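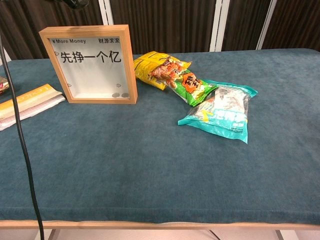 **Flundstead Tabletop** is a set of teleoperated pick-and-place demonstrations for a two-armed robot, recorded for Werkia and released under the Catbridge project. Version 3 holds 3559 episodes recorded at 30 frames per second. Objects are everyday goods with awkward surfaces: crinkled snack bags laid close together, flat packets, and a light-wood shadow box with a glass front. The tabletop cloth is dark, which keeps translucent packaging visible in most lighting.

## Collection

An operator drives both arms by remote control — no scripted motions are included. Each episode stores joint positions, hand commands and a text label in plain English. Labels name objects by colour and type, e.g. `move the green snack bag`.

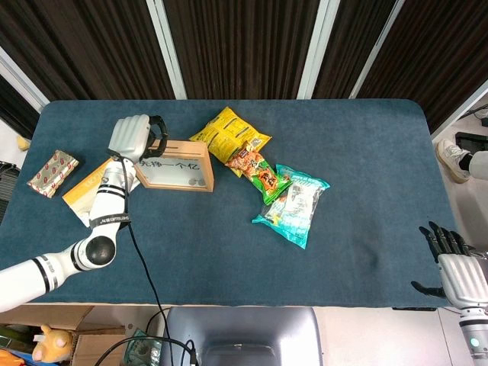
*Both hands at the table, one beside the framed box.*

## Known issues

- 14 episodes have no hand commands. They are listed in `skip.txt`.
- Cables can cross the work area. They are not masked.
- Printed text on packaging is not transcribed.

## Contact

Maintainer: Asger Vigfúsdóttir. Report labelling errors through the Ametepe tracker and quote the episode number.

Last updated 2024-02-13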